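# Sorting the small parts drawer

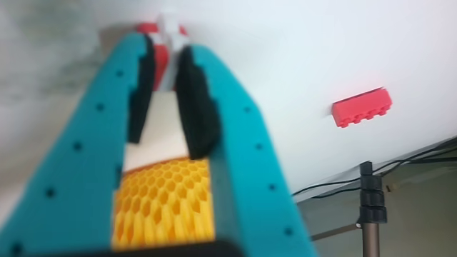 *4 min read*

The drawer under the workbench had not closed properly for a couple of months. Every time I wanted a fuse or a picture hook I pulled it out as far as it would go, moved things around with one finger, gave up and bought a new one. So on Wednesday evening I took the whole drawer out and tipped it onto an old bedsheet on the floor.

I had expected it to take an hour. It took most of the evening and some of the next one.

The first thing I learned is that sorting by what a thing is doesn't work very well for me. I tried that the last time. I had a box for plastic, a box for metal and a box for electrical, and within a week a plastic wall plug with a metal screw in it had ruined the system. This time I sorted by the job I would be doing when I went looking for it. Hanging something on a wall is one box. Fixing a lamp is another. Bike parts, curtain parts, furniture feet, and so on. A screw can live in more than one box, and that's fine.

The second thing is that small parts need small containers. I had been using shoe boxes and the bottom inch of every one of them was a mess. I bought two of the Lotorero trays, the ones with 14 compartments and a lid that snaps down on each side. They are not fancy. The lid on one of them needs a push in the corner before it catches. But the compartments have rounded bottoms, so you can slide a tiny part up the side with a fingertip and get hold of it.

Picking up the tiny stuff was the slowest part of the job. Anything bigger than a grape went quickly. Under that size I kept pinching at things and having them shoot off across the sheet. A few notes on what helped:

- A sheet with some texture to it. I started on the bare floor and everything rolled.
- Good light from the side. A desk lamp set low on the floor makes every little piece throw a shadow.
- Putting a handful at a time on a dinner plate and working from that, with the rest pushed out of reach.
- Stopping when my fingers got clumsy. After 10 at night I was dropping more than I was sorting.

Color helped more than I thought it would. Red things I could spot right away. The clear and gray ones I found mostly by kneeling on them.

I had a pile of parts I could not name. Jaxon Grewal lives two doors down and used to work the counter at a hardware store, so I put them in a jar and walked it over. He knew all but eight. One was the end cap from a curtain rail we took down when we moved in. Another was the foot of a Brustia shelf that I no longer own. He kept a couple of springs for himself, which seemed like a fair price.

The eight he didn't know went into one compartment marked "?" and they have until September. If nothing in the house has fallen apart by then for want of one of them, they go out.

What I threw away: dried-up glue, stripped screws, a bag of hex keys that were all the same size, three dead batteries (those went to the drop-off at the library), and every loose cable clip that had lost its nail. What I kept and probably shouldn't have: the Leclerc hinges. They are good hinges, and I have no door for them.

Labels came last. I wrote them on masking tape with a marker. Amrit Arsenault lent me a label maker a while back and I did try it, but I kept changing my mind about which compartment held what, and tape is easier to peel. I can always do it properly later – though I said that about the spice rack too.

The drawer now holds the two trays side by side, with a strip of space along the front for the tape measure, the good scissors and a pencil. It weighs less than it did. It also closes, though the left runner still squeaks and I haven't found the right oil for it. I know I had a can of it somewhere. It wasn't in the drawer.

Next up is the cabinet above the washing machine. There's a crate of old camping gear in there, a paint tin I can't open and about half of a Cultus tent. If anyone has a good way of storing tent poles so they don't slide out onto your head, leave me a comment.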